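Drernovico moves Cele settlement ledger to permissioned network

Payments and digital assets | April 2021

Payments processor Drernovico has moved the settlement ledger for its Cele merchant service from a central database to a permissioned blockchain. The change covers 1184 merchant accounts and took effect without a scheduled outage, the company said in a technical note to clients.

The new ledger runs on eight validating nodes. Drernovico operates three of them. The remainder are split between Nalico, a custody provider, and the merchant lender Fundstead, both of which already exchanged daily reconciliation files with Drernovico under the old arrangement.

Under the previous process, each party kept its own record of merchant balances and compared totals after the close of business. Differences were logged as exceptions and cleared by hand the next morning. The shared ledger replaces the file exchange with a single record that each node validates before a block is accepted. Transactions are final once written, and corrections are made by posting a reversing entry.

Card authorisation is not affected. Purchases continue to pass through the existing card networks, and merchants do not need to replace terminals or update their point-of-sale software. The ledger records only the net position owed to each merchant and any advance repayments due to Fundstead.

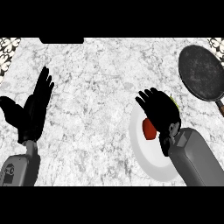

Rendered view of a marble countertop with patterned tile behind.

Hok-lam Tai, head of ledger engineering at Drernovico, said the team had chosen a permissioned design so that block times would be predictable and merchant data would stay with the parties entitled to see it. Account identifiers are hashed before they reach the ledger. Names, addresses and bank details are held in a separate store controlled by Drernovico.

"We were not looking for a token or a public chain," Tai said. "The requirement was one set of balances that three organisations could sign."

Testing began in January, when the old and new ledgers were run in parallel. The note says most mismatches found in that period came from rounding on partial refunds. The old database rounded each line, while the new ledger rounds the batch total. Drernovico has adopted the batch method and has asked merchants who reconcile line by line to adjust their import settings.

Payout times stay the same for now. Merchants on the standard plan will still be paid on the next business day, as the final leg runs through the ordinary bank clearing system. Drernovico said same-day payouts would depend on an agreement with its sponsor bank, and it gave no date for one.

Fees are also unchanged. The note does not say what the migration cost or whether the company expects to save on reconciliation staff.

Nalico will hold the backup signing keys. If a node goes offline, the others can continue to write blocks as long as a two-thirds majority is available. Below that level the ledger stops accepting entries and payouts are queued until enough nodes return.

The old database will be kept in read-only form for audit purposes. Merchants who need statements from before the changeover can request them through the Cele account portal.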